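Projekt Drarora, Arbeitspaket Greifplanung
Protokoll der Besprechung im Dezember, Beginn 14:10 Uhr
Ort: Clellau, Besprechungsraum im Erdgeschoss, Fuda zugeschaltet

TOP 1 Protokoll der letzten Sitzung
Ohne Änderungen angenommen.

TOP 2 Ergebnisse der Greifversuche
Clellau stellt die Auswertung vor: 263 Griffe in die Kiste mit gemischten Objekten, Verfahren mit gelernter Greifbewertung gegen die bisherige Heuristik. Das neue Verfahren liegt vorn. Der Protokollant merkt an, dass die Heuristik auf dem Stand vom Frühjahr gelaufen ist und seither niemand ihre Parameter nachgezogen hat. Ein Vorsprung gegenüber einem schlecht eingestellten Vergleich sagt wenig. Außerdem wurde die Kiste nach Fehlgriffen von Hand neu bestückt, und wie das geschah, steht nirgends. Bei flachen, weichen Teilen wie dem Beutel mit Kordelzug fehlt eine getrennte Auswertung ganz.

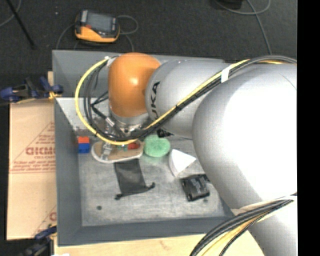

Fuda hält dagegen, die Kritik am Vergleich sei berechtigt, der Effekt aber zu deutlich, um ihn allein auf die Parameter zu schieben. Man könne die Heuristik an 2 Tagen neu einstellen und dann weitersehen. Beaulieu fragt, wer »erfolgreich gegriffen« eigentlich vergibt. Antwort Clellau: die Person am Steuerstand, die auch weiß, welches Verfahren gerade läuft. Das überzeugt die Runde nicht.

TOP 3 Weiteres Vorgehen
Neuer Durchlauf mit 5 festgelegten Anfangsbelegungen je Verfahren, Bewertung anhand der Aufzeichnungen und ohne Kenntnis des Verfahrens. Bis dahin geht keine Erfolgsquote in den Zwischenbericht. Clellau ist damit nicht glücklich und bittet, das festzuhalten.

TOP 4 Verschiedenes
Beaulieu reicht die fehlenden Kalibrierdaten nach.

Ende 15:25 Uhr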